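Palomino Issues Service Notice on Fingertip Covers for Jurkard Gripper

CLENDPORT, Wednesday, November 21, 2018 - Palomino today issued a service notice covering the soft fingertip covers fitted to its Jurkard two-finger gripper. The notice follows a fault in which a cover shifts on the metal finger beneath it during light grasping work. Owners are asked to inspect all covers before the next powered session and to install controller release 4 when inspection is complete.

The fault was first reported in July by a test site in Stollthorpe, where Jurkard units are used for tabletop tasks with household items, including flatware and packaged food. An operator noticed that a unit had released a table knife during a slow transfer between two trays. The controller log showed a normal grasp, with no drop recorded. The knife landed on the floor inside the marked work area. No one was hurt, and the site took the unit out of service the same day.

Palomino has since reviewed 199 fault logs from units in the field. Of these, 121 show the same pattern: the motor current rises as expected when the finger closes, then falls by a small amount while the commanded position stays constant. The controller software read this drop as ordinary settling of the soft material. In the affected units the cover was creeping toward the tip, which reduced the clamping force on thin objects. Thick objects such as cartons were held without trouble in all of the logs reviewed.

"The motor was doing what it was told, and so was the position sensor," said Ramil Villanueva, head of field reliability at Palomino. "The movement was between the cover and the finger, where we had no measurement. We should have put a limit on that current drop from the start."

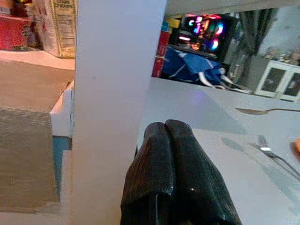
Thin metal items are the hardest case for the cover. The handle of a spoon or fork lies close to the table, so the finger has to approach at a low angle and often touches the surface before it closes. Each contact pushes the cover a short distance along the finger. Bench tests at Clendport reproduced the fault on covers that had been through repeated table contact, and did not reproduce it on new covers in 100 grasp cycles. Palomino does not regard the second result as proof that new covers are free of the problem, and the notice applies to units of any age.

The inspection takes a few minutes and needs no special tools. Owners should:

Power down the arm and lock out the supply at the wall.

Grip the cover by hand near the base and twist it gently. It should not turn.

Check the lower edge of the cover against the alignment line on the finger. Any visible gap is a failure.

Look for splits, sticky residue or thinning at the tip.

Record the result and the serial number of the unit on the form supplied with the notice.

A cover that fails any of these checks must be replaced. Adhesive should not be used to hold a loose cover in place. Two sites tried this during the summer, and in both cases the adhesive hid the movement at the lower edge without stopping it at the tip.

Controller release 4 adds a limit on current drop after closing. If the limit is exceeded, the arm stops, holds its present grip and reports a grasp fault to the operator. It does not try to close again, as a second closing command can push the object out sideways. Some users will see more stops than before, mainly when handling soft packaging. The limit can be adjusted by trained service staff but cannot be turned off.

Until a unit has been inspected and updated, Palomino asks that it not be used with knives, glass or any object that could cause injury if dropped. People should stay outside the marked work area whenever the arm is powered, including during pauses between tasks.

Cledwyn Pritchard, who manages the Stollthorpe test site, said his staff had changed their routine after the July report. "We check the covers at the start of each shift now and again after any run with flatware," Pritchard said. "We also stopped relying on the log alone to tell us whether something was dropped."

Replacement covers with a deeper retaining groove are being shipped to registered owners at no charge. Owners who bought a unit second-hand should contact Palomino field service in Clendport with the serial number, which is stamped on the underside of the gripper mount.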